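The small pleasures of a full rack

I came to pipette tips late in life. My first job was in an office in Nuscombe, where the most delicate thing I handled was the franking machine, and it wasn't until I started helping out with water testing at Brurnside that anyone put a box of tips in front of me. I've been slightly in love with them ever since.

If you've never met one, a pipette tip is a little see-through plastic cone that goes on the end of a pipette, gets used once and is thrown away. They stand point down in a perforated plate, in a box with a hinged lid, and a full one looks like a tiny, very well-behaved choir. A half-used one tells you a good deal about whoever had it last. I take mine from the back and work forward. Wiremu Pirihi, who taught me, goes along one side until it's gone and then starts on the next.

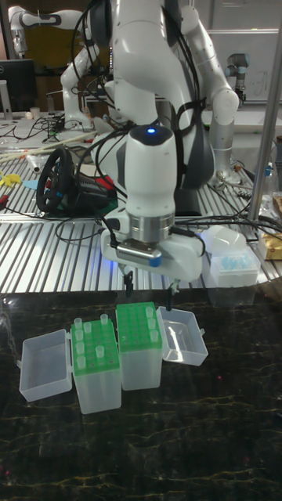
He's also a great believer in topping up, and I never used to bother. I'd run a box down to the last few stragglers and then stand there mid-sample, gloves on, elbowing a cupboard open. Now I move the odd ones together into one rack before I start. It takes 10 minutes if the radio's on, and I find it as soothing as shelling peas.

The colours help! Green plates are my favourite, I don't mind admitting, but there's something very fresh about a box of blue tips as well. 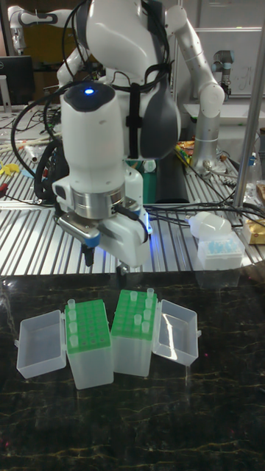 Light blue tips in a white box, with a plastic bottle lying on its side close by.

My own bench is never as tidy as I mean it to be — there's always a cable where I want to put my elbow, and somebody's snack. I keep one corner clear for the racks and let the rest look after itself. Wiremu calls it my allotment.

The hard bit is putting a tip back into its hole. Go in at a slant and it catches the rim, and then you've nudged its neighbour too. Straight down, slowly, and let go late. I did 19 in a row last July without a wobble and told everyone at supper, who were very kind about it. 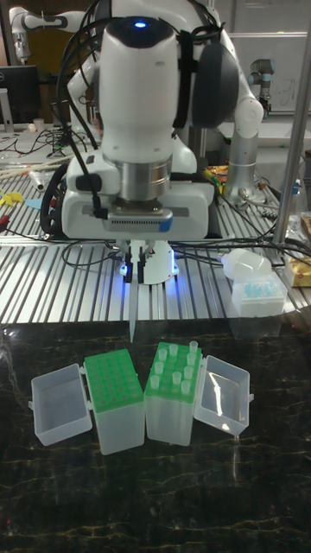
Point down over the boxes: a single translucent tip.

I've 2 boxes on the go at home now, both empties, and they hold my beads beautifully.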